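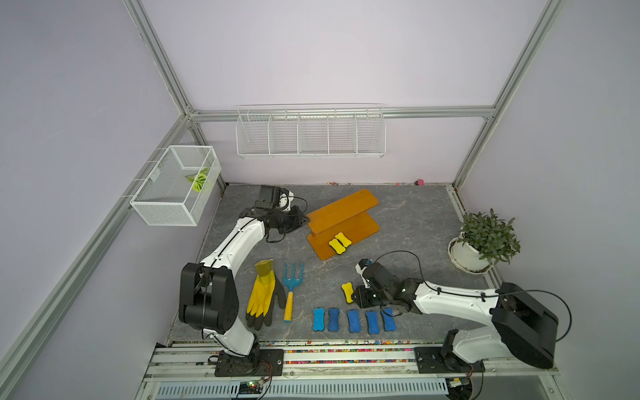
Figure 4-1. Two arms on the front rail, with sponges, glove, hand rake and wooden stand on the table.

4. Setting the Table and Running the First Pickups

Section 3 left you with two Varier arms bolted to the rail, a Koubek control program that can see both of them, and a small bag of leftover washers. Put the washers somewhere you will remember. You will be back for them in Section 7.

This section covers the work surface, the camera check, the rehearsal run and the first lift of something awkward. Allow an evening. The Maltley workshop build took two, one of which went to a USB cable that was plugged in almost all the way.

CAUTION: The arms are strong enough to hurt a finger and have no opinion about whose finger it is. Keep the stop button on the long lead, within reach of whoever is watching. If you are alone, you are the one watching, and you should not also be eating.

4.1 Before you switch on

1. Check that each base plate is tight on the rail. Grip the shoulder and lean on it gently. If the plate moves, go back to 3.6 and use the longer hex key this time.

2. Follow each cable with your hand from the gripper back to the base. There should be a generous loop at the wrist and enough slack at the shoulder that the arm can turn through its whole range. A cable that looks neat is usually too short.

3. Wipe the tabletop and let it dry.

4. Clear out anything that came in with you: mugs, phones, screwdrivers, the lid of the screwdriver case. The program treats all of them as scenery until it hits one.

5. Turn on the left arm, wait for its lights to settle, then turn on the right. The other order also works, but Koubek will name them in the order they appear, and you will spend the rest of the night telling the left arm to do things with the right one.

NOTE: If you have already done it in the wrong order, power both down and wait 17 seconds before starting again. Fifteen is too few. We have tried fifteen.

4.2 Laying out the props

The garden set is the standard practice layout for this build. Everything in it is light, cheap and hard to break. Heavy objects can wait until you trust the arms, or at least until you have stopped flinching.

1. Set the wooden stand at the back of the table, near the center. It may sit at an angle. A stand squared perfectly to the wall teaches you that your arms can handle a stand squared perfectly to the wall.

2. Put two yellow sponges on the lower plank. They can overlap.

3. Line up the blue sponges across the front, black side down, leaving a gap between neighbors wide enough for a gripper finger. If you have to squeeze your own finger in, the robot will fare worse.

4. Lay the glove flat on the left with the hand rake beside it. Keep the rake's handle in the same direction every time you reset. It is the first object people get lazy about.

5. Put the plant toward the back right. It marks the limit of the right arm's travel, and you will notice very quickly if you have set that limit wrong. Use a plant you can bear to lose.

6. Place one more yellow sponge by itself, behind the blue row and toward the right. This is the rehearsal sponge.

Once you like the arrangement, mark the corners of the stand with low-tack tape. Do not use the silver kind. The Maltley table had the silver kind on it for most of March, and parts of it still do.

4.3 Camera check

Each gripper carries its own camera. Open the Koubek viewer and pick Wrist Left, then Wrist Right.

1. Confirm that both gripper fingers show at the edge of the picture. If you see only one, the camera has turned in its bracket. Loosen the bracket, straighten it and tighten it again. Do not straighten it by pushing on the lens.

2. Raise the wrist until the fingertips are 215 mm above the table and look for a soft picture. Focus by hand until the pattern in the tabletop is sharp.

3. Rotate the wrist slowly. The picture will roll with it, and the wall may well end up on the right, where a floor would be a surprise. There is no fault. The viewer has a Keep Level box, which you are welcome to tick and which will make everything slower.

4. Check for glare. If there is a bright patch sitting on the object you want to grip, move the lamp. Turning down the exposure also works, in the sense that you will then be unable to see anything else either.

4.4 The rehearsal run

Never begin with closed fingers and full speed. This was written on a card above the bench, and the card was later hit by an arm at full speed.

1. In the Motion tab, set the speed limit to 60 percent or less. The setting returns to full every time you restart Koubek. This is listed in the program's notes as a feature.

2. Park the left arm over the back left of the table and lock it there.

3. Bring the right gripper down beside the yellow rehearsal sponge. Stop next to it, without touching.

4. Open the fingers, move across, lower and close. Watch the sponge and ignore the numbers. When its sides begin to dent, stop closing.

5. Lift it a hand's width, hold, and set it back where it was. Repeat until you are bored, and then a few more times, as boredom is when the settings get changed.

6. Swap arms and repeat with one of the sponges on the stand. The lower plank slopes, so tilt the wrist to match before you close. If the sponge slides away from you, you closed one finger first. Center the gripper and try again.

If an arm stops dead and its program window goes red, it has met more resistance than it expected. Look before you press Resume. Pressing Resume first is popular and has so far bent one rake.

4.5 Gripping the stand

Sponges forgive you. The stand doesn't. It is rigid, its finish is slippery, and with the grip in the wrong place it will swing like a gate. It is also the best test in the set, so do not skip it just because the sponges went well.

1. Take everything off the stand.

2. Lay it on its side by hand. There is a way of getting an arm to do this, and it is in Section 9 for good reason.

3. Set the finger opening 21 mm wider than the thickness of the board you are gripping. Measure the board. The figure you remember is the one for the old stand.

4. Send the other arm back toward the wall and lock it. It should still be powered, with its lights on, so that it holds its position while you work.

5. Switch to the wrist camera on the working arm. From here on, the overhead view will mislead you about depth, cheerfully and every time.

6. Approach the end of the nearer board, with one finger on each side of it. Aim for bare wood, well clear of the screw heads and of the round rungs between the boards. A fingertip resting on a screw head feels like a good grip right up until the lift.

7. Stop when the board lies between the fingers and compare your view with Figure 4-2. Yours may be rotated differently. What matters is that you can see board between the two black fingers, and that neither finger has gone underneath.

Figure 4-2. Wrist camera view, stand on its side, one finger on either side of the nearer board.

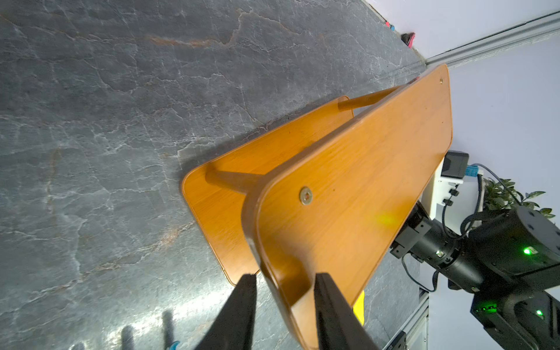
4.6 Closing and lifting

1. Close the fingers in small steps. Both should touch at nearly the same moment. If the stand scoots sideways, open up, shift the wrist toward the side it ran to, and close again.

2. Raise the gripper just enough to take the weight. Wait. If the stand turns in the grip, put it down and move the fingers closer to the middle of the board.

3. Lift slowly and keep your own hands out of it. The urge to help is strong and leads to the caution at the top of this section.

4. Lower it to the table and open the fingers before you move the wrist. In that order, please.

NOTE: The Tirnard finger pads grip better once they have been used for a while. New ones are shiny and let go of things. You can dull them with fine sandpaper, or leave one of the arms squeezing a sponge during dinner.

4.7 Saving the setup

Save the layout under a name that will mean something next month. The Maltley machine currently holds layouts called "good," "good2," "use this" and "NOT this," and the arms run fine on the last one. Then park both arms, switch off the right, switch off the left, and hang the stop button back on its hook.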